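OK, thread time. I have been bugging everyone I know about this for weeks, so now it's your turn: Nirkby is getting a sister town! A real one, with people and streets and a bakery we are already jealous of. It's called Staritz and the council voted yes last night.

Quick background for the newer folks. Back in April, Widad Matar and Joris Jacobs stood up in the public comment part of the council meeting and asked why we'd never paired up with anybody. They each had two minutes. Joris used his to read a letter from the mayor's office in Staritz, and you could feel the room perk up.

Why Staritz? It's a river town, like us. It lost its big employer, like us (theirs made glass, ours made shoes). And it has a brass band that will apparently play for anyone who feeds it. I love them already.

The letter was a reply to Daryna Pylypenko, who teaches at the middle school and had her class write to 3 towns, just to see who would answer. Staritz wrote back first, and at length! The kids have been trading letters with a class over there ever since.

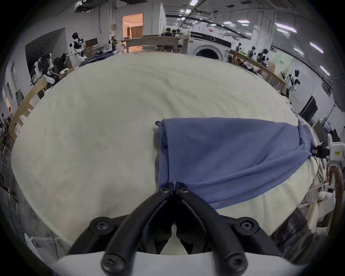

First thing on the calendar is the visit. A group from Staritz is coming this fall, and every one of them will stay in a home instead of a hotel. That was Widad's big push and I think she's right, you get to know a place over somebody's breakfast table. So we need host families! You do not need a fancy guest room. A clean bed, a cream-colored blanket like this one, a folded blue cloth for a bit of color, and you're set. Really. If you can also point them to the coffee, even better.

Sign-up sheets are at the library desk and at the Visser hardware store, by the paint counter. Put down how many people you can take and whether you have pets. We've got 92 spots to fill, counting the band, so please ask your neighbors too.

The evening I'm most excited for is the shared supper on Mill Street. The plan is one long line of tables from the post office down to the bridge, enough for around 200 people. Bring a dish, bring a chair if you've got a spare. The band plays after we eat – see above about feeding them.

Busisiwe Mtshali is running the language table at the library through the summer. I went to the first one and can now say "good morning," "where is the bridge," and "more soup, please." That should cover most situations. Come even if you're terrible at it! I am terrible at it and had a great time.

A few people asked about money. The town is paying for the bus from the airport and the street closing, and that's it. The visitors are buying their own plane tickets. Engelbert Kofler from the Ramine bakery is donating bread for the supper – I did a little dance in his shop when he told me and I don't care who saw.

And yes, there will be a return trip next year, and yes, I've already started a jar for it. Details when I have them. Go sign up, and send me your questions, I'll be answering all evening!

Jul 7, 2018

Recent posts
Mill Street bridge lights are back on
Library summer hours
Who has the key to the bandstand?
Farmers market moves to the school lot
Thank you, river cleanup crew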